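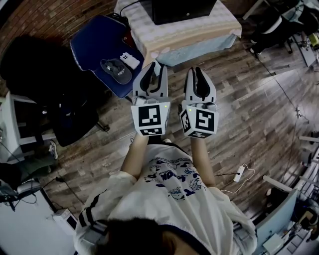 Notes on the Zultstead traverse
17/07/2024

The Zultstead plateau sits between two river valleys and is served by one road, one bus and one long-distance trail. The trail is 77 km end to end. I walked it from the Vondora side, which is the lower end, and came down at Jolix. Most printed guides describe the opposite direction. These notes are for people going the way I did.

Getting to the start

The bus to Vondora leaves from the rail station forecourt, from the stop on the far side of the parking lot. The timetable posted at the stop is the winter one and was still up when I passed through. The current one is on the inside of the ticket office door. Tickets are sold on board, coins or card. Large packs go in the hold, and the driver opens it only at the terminus, so keep water and a jacket with you if you plan to get off early.

Vondora has a grocery store, a pharmacy and a public tap next to the church. The grocery store stocks screw-top gas canisters but not the pierce type. It closes for lunch.

Route

I split the walk into six stages. The first is the hardest, since nearly all the climbing is in it. The path goes up through beech forest on an old logging grade, crosses the road twice, then leaves the trees and follows a line of cairns to the plateau rim. The second road crossing is badly marked. Turn left on the asphalt, walk downhill past the culvert, and the path starts again behind the crash barrier.

On top the ground is limestone, with thin grass and very little surface water. Navigation is easy in clear weather. In cloud the cairns are too far apart to see one from the next, and a compass bearing or a GPS track is needed. The waymarks were repainted in February on the Vondora half only. Past the middle hut they are faded to a pale orange that looks a lot like the lichen.

The third stage has an optional detour to the Siriwardena viewpoint. It leaves the main trail at a wooden post and returns to it farther on, so you do not have to retrace your steps. The view is mostly west. In the morning the sun is behind you and the valley floor is readable down to individual barns. In the afternoon haze I would skip it.

The last two stages are a gradual descent. The surface changes from rock to gravel track and then to a paved farm lane, which is hard on the feet after several days of softer ground. There is a grass shoulder on the right for much of the lane.

Water

I found 2 reliable sources on the plateau itself. One is the cistern at the middle hut, which needs treatment. The other is a spring below the trail on the fourth stage, reached by a short path with a metal handrail. The map shows a third near the rim, but it was a damp patch with a pipe in it. I carried three liters leaving Vondora and would carry the same again.

Huts and costs

The huts are unstaffed except for the middle one. Mattresses are provided, blankets are not. Stoves are wood-burning, and the wood is split but not always dry, so bring a firelighter. The staffed hut serves dinner at a fixed hour and does not keep food back for late arrivals.

My total spend was 495, in local currency, covering the bus both ways, hut fees, two dinners and a replacement trekking pole tip. Food carried from home is not included.

Gear remarks

Trail shoes were fine in dry conditions. The limestone is sharp and took a visible amount of rubber off the outer edges. Gaiters were not needed. I used the poles on the first stage and on the lane, and carried them the rest of the time. Phone signal exists at the rim and at the viewpoint, and comes back for good when the Jolix church tower is in sight.

Leaving from Jolix

The return bus stops outside the sawmill, not in the square. The last one goes in the early evening. If you miss it, there is a guesthouse above the bakery with a bell on the side door, and the first bus of the morning leaves before the bakery opens.

I have the GPS track in two versions, one with the viewpoint detour and one without. Both will be on the downloads page once I have cleaned up the section inside the forest, where the signal wandered off the path.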